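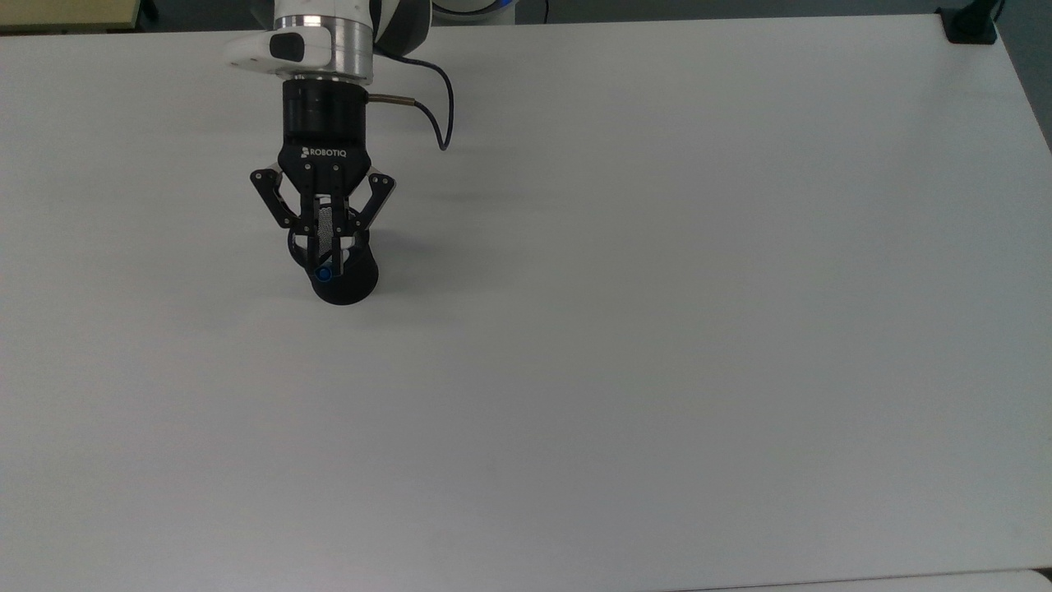

A robot can lose its grip, just like you can. At the Durnness workshop in September, a robot arm kept dropping things halfway across the table. The arm has a hand called a gripper, with two black fingers that squeeze from both sides. They can hold something small and round, like a short black cylinder, from above. Round things are tricky because the fingers touch them in only a few places.

What went wrong?

The robot was told to pick up a cup and move it 70 times. It dropped the cup 20 times. Norbert Szalai looked at the computer first, but the program was fine. Then Sihan Yin checked the pads, the parts of the fingers that touch the cup. They had worn smooth, like the bottoms of old sneakers.

Why didn't the robot stop?

It didn't know the cup was gone. Its program checked the grip once, at the start, and never again. The arm carried nothing to the other side and opened its fingers anyway.

How was it fixed?

The team put on new pads. They also changed the program so the robot checks its grip the whole way. If the fingers close too far, the arm stops and a buzzer sounds.

Staying safe

Never reach in to catch something a robot drops. The arm may still be moving, and it can pinch. Stay behind the line and tell an adult. At Durnness, the adult presses the red stop button before picking anything up.

Word to know

Gripper: the part of a robot that holds things.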